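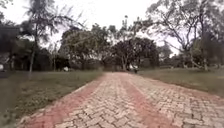

Geeta Shakya
Lecturer in landscape construction

3. Paving layout and surface condition

3.1 The path

The path in Figure 1 is the main pedestrian route through the Vevari grounds. Small rectangular bricks are laid in a herringbone pattern, mostly in a pale greyish beige. Two stripes of reddish-brown brick run lengthwise, one following the left edge and the other running down the middle, slightly right of center in the view shown. Grass lies on both sides.

Figure 1. Herringbone brick path with two reddish-brown stripes, Vevari grounds.

The path was chosen from the four routes surveyed for this study because it has a single paving pattern over its whole length. The other three (Awasthi, Ellex North and Ellex South) change material at least once, and it was hard to separate the effect of the material from the effect of the layout. Results for those routes are given in Section 4.

The surveyed length was 426 m. It was divided into segments of equal length and each segment was walked twice, once in each direction. Deepak Nigam carried out the walks and recorded level differences between neighboring bricks with a straightedge and feeler gauge. Readings were taken early in the morning, when few people use the grounds, and the work was finished in December.

3.2 Pattern and stripes

Herringbone is often recommended where a surface has to resist sideways movement, as each brick is held by neighbors set at a different angle. On a footpath the loads are small, and the choice at Vevari seems to have been made mainly for looks. The planting and paving schedule held by the grounds office gives the pattern but no reason for it.

The stripes matter more to our question. A stripe of a second color breaks the field of pale brick into bands, and people may read the bands as lanes. In the interviews (Section 5), several regular users said they kept to one side of the middle stripe when others were coming toward them. Others had not noticed it until asked. We did not find any sign or printed notice telling people to use the path this way, and the grounds office confirmed that none had been put up.

The middle stripe also gave us a fixed line for locating readings. Each reading was logged by its distance along the stripe and its offset to the left or right. This was quicker than taping from the edge, particularly where the right-hand border curves away and the width is no longer constant.

3.3 Surface condition

The surface looks slightly worn and uneven, and the bricks vary in tone, which gives the path a mottled appearance (Figure 1). Tone alone was not treated as a sign of wear. Bricks from one delivery can differ in color when new, and we had no record of how the path looked when it was laid.

A total of 505 joints were measured. Of these, 200 were next to one of the two stripes and the rest were in the pale field. Level differences were small in both groups. The highest readings came in short runs, and we found no steady increase toward either end of the path. A loose brick was logged separately and left out of the level readings, as it could be pushed down by hand and gave a different value each time.

We also checked the junction between brick and grass. The lawn on the left is patchy in places, with a few brownish bare spots, and it slopes slightly downward away from the path in the part shown. Bare ground beside paving can lose soil in heavy rain and leave the outer bricks without support. The edge readings did not show this at Vevari, but the sample at the edge was small and we would not rely on it for other sites.

3.4 Limits of the survey

The gauge was calibrated before the first walk only. Readings from the return walks agreed closely with the first set, so any drift is unlikely to have changed the ranking of the segments. A repeat survey with the Vandier profile gauge, which takes up to 2,000 points per segment, is planned for the same path.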